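Cusi Rural Food Access Study
Interim report to the Grastis Fund, second period
Prepared by Tamunoemi Okeke, 23rd February

1. Status
Household recruitment is closed. The sample stands at 220 households against a target of 220, all within the Jornton delivery area. Baseline interviews are complete and entered. The price survey is one store behind schedule.

2. Purchase records
Households keep receipts and a paper diary for four weeks. To date 1221 diary pages have been coded. Siu-fong Pan double-coded a subset of 100 pages; disagreements were mostly between "snack" and "bakery" and have been settled by a revised code list (version 3). Pages coded under version 2 will be rechecked in May.

3. Store prices
Aníbal Paucar collects shelf prices for a fixed basket. Two pack sizes were discontinued by the wholesaler, Ziltwood, and have been replaced with the nearest size, priced per 1000 grams. The substitution is flagged in the data file.

4. Packaged goods
Packaged snacks are coded by product type and net weight. Where a receipt gives only a store abbreviation, the item is matched against the price list, and unmatched items go to Tibor Medve for a decision.
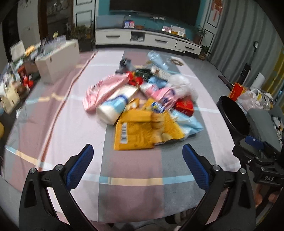
Figure 1. Packaged groceries and snacks on a plaid tablecloth.

5. Budget
Spending is within the approved lines. Printing is over by $100, offset by lower mileage. No transfer is requested.

6. Next period
Finish the price survey, recheck version 2 pages, and send draft tables to the Fund. Duván Espinoza will handle questions on the data file.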